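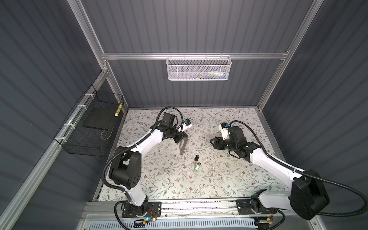
Workshop and Stores: Monthly Safety Walk-Round, July

Site: Cevavstead, ground floor and mezzanine
Carried out by: Valdir Portela
Start: 8.15 am
Marks used: OK = no action. A = action needed, see comment. N = not applicable or not seen this month.

1. Entrances and ways out

1.1 Front door opens fully and closes on its own. OK
1.2 Side door to the yard, push bar works. OK
Comment: Bar is stiff at the left end. Works if pushed in the middle. Oil before next month.
1.3 Yard side of the door kept clear. A
Comment: Pallets stacked within arm's reach of the door again. Moved while I was there. Goods-in to use the marked bay by the fence, even for short drops.
1.4 Exit signs lit. OK
1.5 Emergency lighting, monthly flick test. A
Comment: Fitting at the top of the mezzanine stairs did not come on. Fitting over the sink came on but was dim. Both reported to Adamczyk, job number 317.
1.6 Stair treads and handrail. OK
Comment: Yellow nosing on the bottom step is lifting at one corner. Pressed back down. Will need proper glue.

2. Fire

2.1 Extinguishers in place, pins and tags in, gauges in the green. OK
2.2 Extinguisher service label in date. OK
2.3 Fire blanket in kitchen. OK
2.4 Call point test. OK
Comment: Tested at 8.40 am from the point by the stores hatch. Sounder could be heard in the stores and the kitchen. Faint in the far toilet with the fan running. This was in last month's sheet as well. Quote asked for, none received.
2.5 Fire doors shut and not wedged. A
Comment: Stores door held open with a tin of paint. Tin removed. If people need it open for trolleys, we should price a proper hold-open device that lets go with the alarm.
2.6 Waste and packaging not building up. OK
Comment: Much better than June. Cardboard now goes out at the end of each shift.
2.7 Flammables cabinet locked and labelled. A
Comment: Locked, but the key was in the lock. Contents list on the door is out of date: it still shows the old thinners and leaves out the Vunetti contact cleaner. New list to be typed up.

3. Electrical

3.1 Leads and plugs, look for damage. A
Comment: Extension lead in the packing area has a cut in the outer sheath near the plug. Taken out of use and put in the quarantine box. Please do not tape leads up.
3.2 No extension plugged into another extension. OK
3.3 Portable appliance labels in date. A
Comment: 4 items past their date: kettle, desk fan, label printer, small vacuum. Kettle and fan can be done in-house. The other two to go on the contractor's list.
3.4 Distribution board cupboard clear in front. OK
3.5 RCD test button. OK
Comment: Tripped and reset. Two people lost unsaved work. I did send a note round the evening before, but will also call out on the floor next time.
3.6 Sockets and switches fixed firmly to wall. OK
Comment: Double socket behind the photocopier has a cracked faceplate but no bare parts showing. Change when the copier is next moved.

4. Floors and walkways

4.1 Floor free of trip hazards. OK
4.2 Walkway lines visible. A
Comment: Nearly worn away between the hatch and the goods lift. Some 20 metres to repaint. Best done at the summer shutdown so the paint can cure.
4.3 Spill kit stocked. A
Comment: No disposal bags left. Granules half used. Order both.
4.4 Mats flat. OK
4.5 Outside steps and ramp. OK
Comment: Moss starting on the shaded side of the ramp. Scrub before autumn.

5. Racking and lifting

5.1 Racking uprights, look for dents and twists. OK
Comment: Old mark on the end upright of bay C is no worse than last time. It was measured at the yearly inspection and passed.
5.2 Locking pins in every beam. A
Comment: One missing, bay B, second beam, aisle side. Spare fitted from the drawer. Drawer is now empty.
5.3 Load notices in place and readable. OK
Comment: The notice on bay A gives 1,968 kg for the bay. Several people still read this as the limit for each shelf. It is the total for the bay. Will cover at the next team talk.
5.4 Heavy items kept low. OK
5.5 Flarketti pallet truck, wheels, handle and release. OK
Comment: Release lever returns slowly. Cleaned and greased. Keep an eye on it.
5.6 Goods lift certificate on display. OK
5.7 Ladders and steps tagged. A
Comment: Three-tread step in the kitchen has no tag and one rubber foot missing. Withdrawn. Order a replacement of the same height so the top cupboards can still be reached.

6. First aid and welfare

6.1 First aid boxes complete. A
Comment: Kitchen box short of medium plasters and burn gel. Stores box fine. Whoever takes the last of anything should write it on the card inside the lid.
6.2 Eye wash bottles sealed and in date. OK
6.3 First aider names on the notice board up to date. A
Comment: Still lists someone who left in spring. Remove.
6.4 Accident book available. OK
Comment: One entry since last walk-round, a pinched finger at the roller shutter. No time off. Handle to be looked at by the shutter firm.
6.5 Hot water at taps. OK
6.6 Kitchen fridge clean and closing. OK
6.7 Drinking water cooler cleaned. N
Comment: Cleaning sheet has gone missing from the side of the cooler, so I cannot say when it was last done. New sheet put up.

7. Housekeeping in storage areas

7.1 Top of cabinets clear. OK
7.2 Shelving fixed to wall. OK
7.3 Under-stairs cupboard free of stored goods. A
Comment: Christmas decorations and two broken chairs. Chairs to the skip, decorations to the mezzanine.
7.4 Mezzanine gate shut when not in use. OK

Actions carried over from last month

Cracked pane in the yard window: done.
Loose handrail bracket by the goods lift: done.
Louder sounder for far toilet: still open.
Second fob for the outer gate: still open, supplier out of stock.

Actions to be closed before the next walk-round

Valdir Portela: contents list for flammables cabinet, appliance tests on kettle and fan, remove old name from first aider notice, order locking pins.
Stores: spill kit bags and granules, kitchen step, clear under-stairs cupboard.
Adamczyk: emergency light fittings, job 317.
Office: chase quote for sounder, ask for price on door hold-open, ring shutter firm about the handle.

Finished: 10.50 am
Copy to the notice board and to the office folder.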